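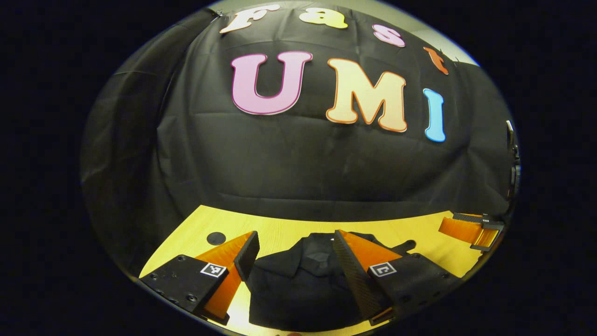

Lahtinen

Cars > Electric > Clirnance > Questions and answers

5 min read

Since the Clorkader went on sale in September, our inbox has filled up with questions about the Clirnance, the smaller electric hatchback that shares its battery. We've answered plenty of them one by one, and we're happy to keep doing that, but it seemed kinder to put the common ones on a page you can read with a cup of coffee.

Is the Clirnance just a shorter Clorkader?

Not quite, although you'd be forgiven for thinking so from the front. The two cars share a battery, a motor and most of the dashboard switches. The floor is different, the rear suspension is simpler, and the back seat sits a little more upright. If you've driven the bigger car and found it a bit of a handful in town, do try this one, because the steering is a good deal lighter and you can see all four corners from the driver's seat (well, nearly).

How long does charging take?

It depends on where you plug in, and I know that's an annoying thing to hear. On a home wall charger most owners leave it overnight and don't think about it again. At a fast charger, the car takes power quickly up to 81 percent and then slows right down, so on a long trip you're usually better off unplugging at that point and stopping again later. The charging screen shows a little bar that turns gray when the slow part starts.

How much does it weigh?

The base car is 2,822 pounds without a driver. That's light for an electric car, and you do feel it on a twisty road - it changes direction very willingly, and the tires seem to last well too.

Does it come with 17-inch wheels?

No, every version rides on 16-inch wheels. We tried larger ones on early test cars at Povville, where the roads are dreadful, and everyone came back complaining. The smaller wheels leave room for a taller tire, and replacements are cheaper when the time comes.

Can I fit a child seat in the front?

You can, as long as you switch off the passenger airbag first. The switch is on the end of the dashboard, and you'll need to open the door to reach it. Please check the light by the mirror before you set off. There are two sets of anchor points in the back as well, one on each outer seat, and those are easier to get at than they look once you find the little zippers.

Why does it hum when I'm backing up?

That's the pedestrian warning sound. It plays at low speed in both directions, but it's a touch louder in reverse. It can't be turned off, I'm afraid. Most people stop noticing it after the first week or so.

Will the tow hitch from my old car fit?

Sorry, no. The mounting points are different, and the Clirnance isn't rated for towing anyway. A bike rack is fine, provided it's the kind that fits the accessory socket under the rear bumper - your dealer can show you where the cover pops off.

Related
Clorkader: first drive on the Povville loop
Choosing a home wall charger
Winter tires for small electric cars
What the dashboard lights mean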